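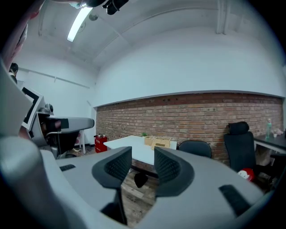
**Figure 1.** Hand-held gripper, finger pads apart, above a wooden floor.

### 4.2 Notice periods and the registration of congregations

The Bornik ordinance requires a religious body to register before it may lease a public hall for worship. Registration depends on a notice period during which any resident of the district may file an objection. We coded all 232 applications in the register by the length of the notice period, the grounds of any objection, and the outcome at first instance. Applications withdrawn before publication of the notice were excluded. Renewals were coded separately and are treated in Section 5.

Of the applications coded, 16 drew a written objection. The ordinance lists noise, traffic and fire safety as admissible grounds. It doesn't list doctrine, yet the registrar's form has a free-text field headed "character of the body," and objectors used it. Whether such remarks may be weighed was left open in *Kırmızıgül*, where the court disposed of the appeal on standing. 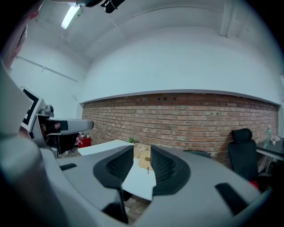

**Figure 2.** The gripper with its two black finger pads opened wide.

The Plorkby ordinance differs in 2 respects. The objector must live within the same ward as the hall, and the registrar must give written reasons for a refusal. The second requirement matters more for review, as a refusal without reasons leaves the appellate body with only the file. The August amendment extended the duty to conditional approvals but didn't say what form the reasons must take.

We read the duty narrowly. A registrar who cites the section number and the ground has complied with the text, even where the facts relied on are missing.

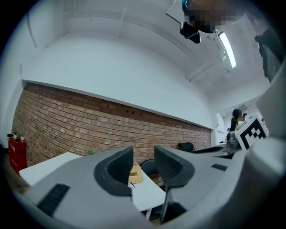 The broader reading adopted in *Ruvell* would require findings of fact on each ground. That reading fits the constitutional guarantee of free exercise more closely, but it rests on a clause that the Bornik ordinance lacks. It can't be carried over without amendment. The coding rules for stated reasons are set out in Appendix B, along with the treatment of files in which the refusal letter is missing.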